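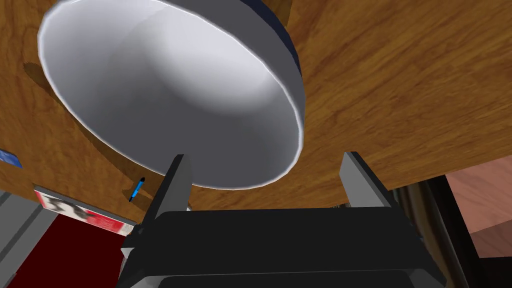 Kitchen Tips for a Rental Apartment Abroad

A kitchen in a short-term rental can save a family a lot of money on a two-week trip, but only if you use it. These tips come from our guests on the Clirkbridge walking tours and from our own stays between groups.

Before you shop

Open every cupboard the first evening and write down what is there. Look for salt, oil, dish soap, a sharp knife and a can opener. Hosts often leave the first two and forget the last. Put the list on your phone and take it to the store with you.

Try the stove before you buy anything that needs cooking. Many induction tops won't start without a pan on them, and some have a child lock that you hold down for 3 seconds to release. If the buttons aren't in English, a translation app on your phone will usually handle them.

Buy small. A 500-gram bag of rice or pasta feeds two people for several meals, and you won't leave half of it behind. Eggs, yogurt, fruit and bread cover most breakfasts.

Converting recipes

If you cook from American recipes, write the metric amounts down before you leave home. A quart is close to a liter. Ovens marked in Celsius need a little care: 180 is about 350 Fahrenheit, and 200 is close to 400.

Don't pack measuring cups. Use one coffee mug for everything and keep the proportions the same. Pancakes, rice and oatmeal all come out fine this way.

Packing a day lunch

Make sandwiches the night before a tour day and keep them in the fridge with the water bottles. Wrap wet things like tomato and pickle separately. On the Thursday train excursion there is no lunch stop until after 2 p.m., so bring more than you think you need.

A folded dish towel in the bottom of a day bag keeps fruit from bruising and works as a napkin later.

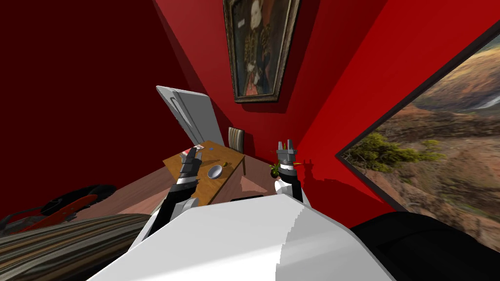
Leaving the kitchen

Run the dishwasher the night before checkout if there is one. Rinse cans and bottles and check the building's sorting rules, which are often posted by the door or in the house binder.

Unopened dry food can go to the next guests if the host agrees. Ask by message first. Throw out anything open in the fridge, wipe the shelves with warm water and a drop of dish soap, and take the last bag of trash down with your suitcases.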